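Recording your first set of two-arm demos on the Nernumel bench

Updated 2018-02-07

If you've got both arms moving from the Kulance control software, you're ready for the fun part: teaching them something! A learning system needs examples, and you're going to be the one who makes them.

Pick one short task with a clear start and finish. We began with handing small items from one gripper to the other, and I'd still start there. Keep each take to around 12 seconds. Longer ones are tiring to drive and a pain to trim later.

Before you press record, home both arms and check that each wrist view is live. Then drive slowly. Slower than you think! The jerky bits get learned right along with the good ones.
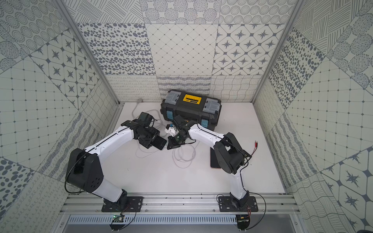

Leave some clutter on the table, too. Cables, a toolbox, whatever you normally work with – move it a little between takes so the model doesn't latch onto one layout. We shuffle things every four takes and change the starting pose of both arms every seven.

Fumbles are fine if you recover. Keep those takes and tag them "recovered" in the Burau log. If you drop the part and can't reach it, stop, tag the take "failed" and reset. Don't delete it, the Doucet trainer can filter by tag.

When you have a batch, play back two takes at full speed and watch the gap between the grippers. If the arms hesitate there, you probably did too. Record a few more with a smoother approach, then start the training run and go get lunch.

The page on trimming and export is coming in March.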